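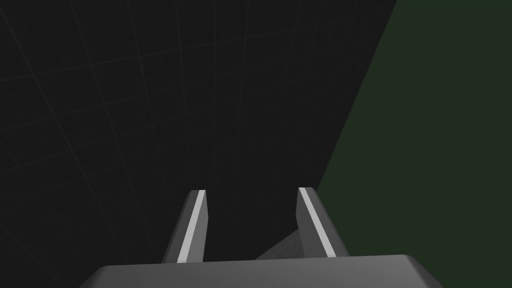

# Can it do the chores yet? The Katside gallery

Wednesday, July 8, 2020

Welcome to the gallery page for Katside, our long-running attempt to find out which everyday jobs a robot arm can take off your hands. I run it out of a workshop in Drolemden, mostly in the evenings, and I still get a thrill every time I start a new run. Towels, mugs, shelf stocking, sorting screws into bins – if it's dull and people do it with their hands, we want to try it!

The short version is that we're closer than I expected when we began last November, and also a long way off. Both can be true in the same evening. Most of the work happens in simulation first, where a bad idea costs a few seconds and no crockery, and the good ideas move over to the arm on the bench at Ponwood.

## In the simulator

**Two fingers, nothing between them.** Gray gripper, a white stripe down the inside of each finger, and a dark grid stretching off ahead. I love this view. Every chore on the list has to come down to those two stripes meeting something and holding on to it.

**The green side.** That big plane on the right is plain green from top to bottom, with none of the grid lines you get on the dark part. A very bare place to practice housework, and I find it oddly calming to work in.

## How the chores are going

We've got 19 chores on the list now. I won't go through them all, but these are the ones people write in to ask me about.

**Mugs.** Our best chore by a mile. Pick up a mug, set it on a shelf, go back for the next one. In simulation we have logged 1747 attempts, and the recent ones are a joy to watch (I have lost whole evenings to watching them). On the bench it's slower, and a mug lying on its side still causes a lot of hovering.

**Stocking a shelf.** Boxes are great. Flat sides, square corners, and they stay where you put them. If your shop sells nothing but medium-sized boxes, I have wonderful news for you. Bags of anything are another story, because the bag changes shape the moment it's touched and the plan made a second earlier no longer fits.

**Folding towels.** Oh, towels. A person finds a corner by feel without looking up from the TV. The arm has to work out which bit of the heap is a corner at all, and then pinch one layer and leave the other. We've had five folds on the bench that I would put in a linen closet. I was so happy about the first one that I left it on the table for a week.

**Sorting screws.** The shop-floor job I'm most excited about. Small parts are hard to grab one at a time, so we spread them out first and go for the loners. It's slow going, but it's the kind of slow that could run overnight while everyone's asleep.

**Wiping a counter.** Easier than it sounds, up to a point. Moving a cloth back and forth is no trouble. Knowing when the counter is clean is the hard part, and for now a human still makes that call.

**Loading a dishwasher.** We haven't cracked it. Forks go where forks should go some of the time. Plates want to be tilted and slid between the prongs in one motion, and two fingers have to hold a plate near the rim to do that, where a small slip turns into a big one. I keep coming back to this one anyway – it's the chore I'd most like to hand over!

## So, yet?

For a job that's laid out neatly, with solid things in places the arm can reach: yes, some of them, today. For a kitchen after dinner, no. What gets me out of bed is how much of the gap seems to be about grip and touch, and those are things you can practice in a simulator as many times as you like.

The code that runs all this is called Kaewmanee, and the next version will have a better way of handling soft things. I'm starting with washcloths, which are towels with less to go wrong.

If you have a chore you'd like to see tried, send it in through the contact form. Odd requests are very welcome. Someone asked for sock pairing last month and it went straight on the list.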